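Cell Technician (kitchen cell), full time

Rutell, Trelitz site
Reports to: Dénes Gulyás
Start: June, or sooner if you can manage it

We're looking for someone to take over the daily running of our kitchen cell. It's one robot arm, one table, two grippers and a lot of small appliances, and we think it's the most fun bench in the building. Tanner McIntyre has kept it going for the past two years and is moving over to our new Carré line, so there's a well-run cell and a fat notebook waiting for whoever comes next.

The cell learns kitchen chores from people. Our operators do a task by hand with a hand-held gripper, we train on the recordings, and then the arm on the Jidau stand tries the same task with a matching gripper. For that to work, the hand-held tool and the one on the arm have to stay as close to identical as we can keep them. Keeping them that way is most of your job, and it's more absorbing than it sounds!

What your days will look like

You'll start at 8 with the morning check. Power up the arm, run the homing routine, listen to it (Tanner swears he can hear a dry joint before the log shows it), and then go over both grippers with a flashlight. Finger pads get wiped down and looked at for torn ridges. Screws on the housings get a quick turn with the torque driver. Markers get cleaned, and replaced if a corner has started to lift. Then a short calibration run, and if the numbers are good you hand the cell over to the operators.

After that it depends. Some days you'll be resetting the table between runs and helping an operator who can't get a door handle to sit right between the fingers. Other days a finger splits and you spend the morning casting or printing a new pair, fitting them, and checking that they close evenly. We open and close each new pair 200 times before it goes into use. You'll have a proper bench for this, with good light and a vise that isn't shared with anyone.

Once a month the cell comes down for a full service: cables, connectors, arm brakes, lens cleaning, and a new backup of the controller. Plan on a long day. Lunch is on us.

You'll also own the table layouts. Each one gets a sheet showing what goes where, and you'll build new ones with Dénes. This is a great spot for somebody with opinions about toaster ovens. Door hinges, handle bars, knob sizes and rack heights all matter a lot to a two-fingered gripper, and the person who sets the table usually spots trouble first.

What we'd like you to bring

A couple of years of hands-on work with machines of some kind. It could be robots, packaging equipment, printers, bikes, coffee machines or theater rigging. We've hired from stranger places and been very happy.

Patience with small screws and the habit of writing things down. If you swap a part, it goes in the log before you walk away.

Enough comfort with a computer to start a script, read an error and change a value in a settings file. You don't need to be a programmer, though we'll gladly teach you some Python if you're curious.

You should be able to lift 11 kilos and be on your feet for a good part of the day. If either is a problem, talk to us, the bench and table are both adjustable.
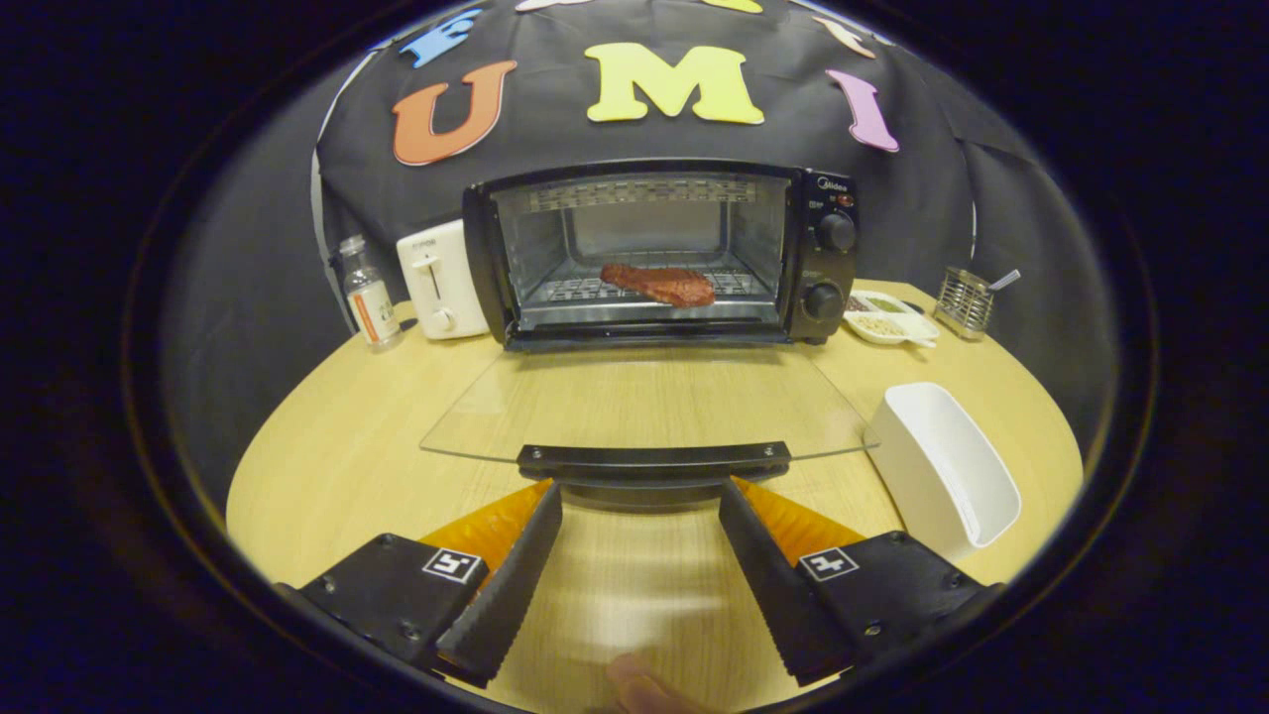 Experience with 3D printing or with casting soft parts would be a real plus. So would any background in camera calibration, but please don't hold back an application over it. Tanner will be around for the first two months and he's a very good teacher.

What you get

A permanent contract, paid training, a tool budget of 300 a year to spend however you like, and a team that eats together most days. Hours are steady. We don't run the cell at night, and we don't expect you to answer messages after you've gone home.

How to apply

Send Dénes a resume and a few lines about something you repaired or kept running, and what went wrong along the way. Photos are welcome, and so are ugly fixes. There's no need for a formal cover letter.

We read applications as they come in. If it looks like a match we'll set up a short call, then invite you to the site for half a day. You'll do a morning check with Tanner, change a set of finger pads, and ask us anything you want. We pay for your time and travel.

Please mention "kitchen cell" in the subject line, as we have a second opening on the Carré line.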